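Llinos Maddocks
7 July 2024
Gripper comparison, thread. Both arms on the bin liner job today, white grippers on both, two sets of finger pads.

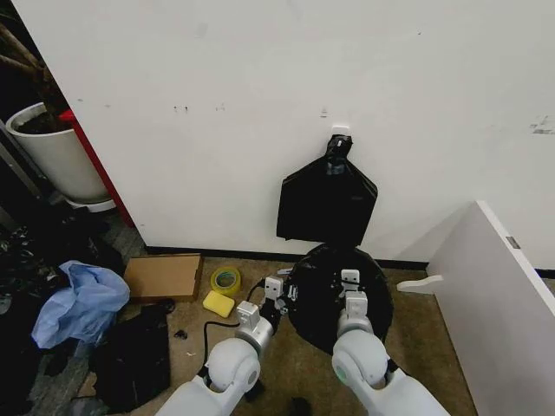 Left gripper open by the rim, right one over the near edge of the liner.

2/ Old pads are on the left, new softer ones on the right. Same controller, same grip force. Huw Nicholas cut the new set at Brirnusbridge last week.

3/ Thin plastic is the hard part. The old pads pinch it fine but let go once the arm pulls sideways. The new ones hold better and are slower to release.

4/ We're doing 300 grasps per set. 127 done on the old pads so far, and I'll post the full table when both are finished.

5/ Wrist camera is still poor on black liner against black bin. Rhun Vaughan wants to try a lower exposure - I'd sooner move the lamp first.

6/ Sponge and tape roll are next, with both sets of pads. I expect the sponge to be easy and the tape to be awkward when it's lying flat.

7/ If anyone has run soft pads for longer than 6 weeks, how did they wear? Ours are 9 days old.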